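Cunon (data format)

Reading time: 4 min 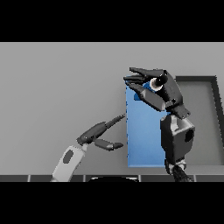 A simulated robotic hand gripping the top of a tall blue box.

Cunon is a plain-text file format for the exchange and long-term storage of measurement records. A Cunon file holds numerical values together with the names, units and definitions needed to read them. The format was designed by Ruwan Gamage at the Kodikara Institute and is now maintained by the Jilell Group. It is used mainly in materials testing, soil chemistry and laboratory calibration.

Background

Before Cunon, most instruments at the Kodikara Institute wrote their results in fixed-width tables. The meaning of each column was set out in a printed manual, and a change of instrument often meant a change of column order. Files from older equipment could be opened without difficulty but could not always be interpreted, as the manuals had been lost or revised without notice.

Gamage began work on a replacement in October, following an internal review of stored test results. The first draft was limited to single values and had no means of expressing repeated measurements. Tables were added in the second draft, along with a rule that every data name must be defined in a separate file called a dictionary.

Structure

A Cunon file is divided into blocks. Each block opens with a header line and continues until the next header or the end of the file. Within a block, data are given either as pairs, each consisting of a name and a value, or as tables, in which a list of names is followed by rows of values. Blocks cannot be placed inside other blocks.

Names begin with a period and may contain up to 31 characters. Upper and lower case letters are treated as the same. Values are separated by one or more spaces. A value that contains spaces must be enclosed in double quotation marks, and longer passages of text are set off by lines holding a single semicolon.

Two special values are reserved. A question mark shows that a value exists but is unknown. A hyphen standing alone shows that no value applies. Early software often confused the two, and files written before version 3 should be checked on this point before they are merged with later ones.

Measurement uncertainty is written in parentheses directly after the last digit of the value to which it belongs. Units are not written in the data file. They are taken from the dictionary, and a data name can have only one unit. A quantity reported in two units therefore needs two names.

Dictionaries

A dictionary is itself a Cunon file. Each of its blocks defines one data name and gives its type, its unit, its permitted range and a short description in words. A definition may also state that one item depends on another, so that a checking program can report a missing entry.

The core dictionary contains 1513 definitions. Subject dictionaries may add names to the core set but may not alter existing definitions. A name that is no longer recommended is marked as retired and kept in place, allowing older files to remain valid. The name of the replacement, if there is one, is recorded in the same block.

The dictionary language was largely the work of Tanvir Bhattacharjee, who also wrote the rules for computed items. Under these rules a definition may include a formula by which the value can be obtained from other items in the same block. Support for computed items is optional, and many readers ignore them.

Software

The reference reader, Eltik, checks a file against one or more dictionaries and lists any errors by line number. It does not correct them. Eltik reads all published versions of the format but writes only the current one. Separate converters exist for fixed-width and comma-separated tables, both of which require the user to supply a list matching columns to data names.

Limitations

Cunon files are large in comparison with binary formats and are poorly suited to images or continuous signals. The usual practice is to store such data separately and to record the file name and a checksum in the Cunon block. The lack of nested blocks has also been criticized, mainly by users who need to describe samples made up of several parts. A proposal to allow one level of nesting was published on 2018-12-02 and later withdrawn, as existing readers would have rejected the new files.

Character encoding was not specified in version 1. Files from that period may contain accented letters that cannot be recovered with certainty.

See also

Data dictionary
Checksum
Self-describing file
Measurement uncertainty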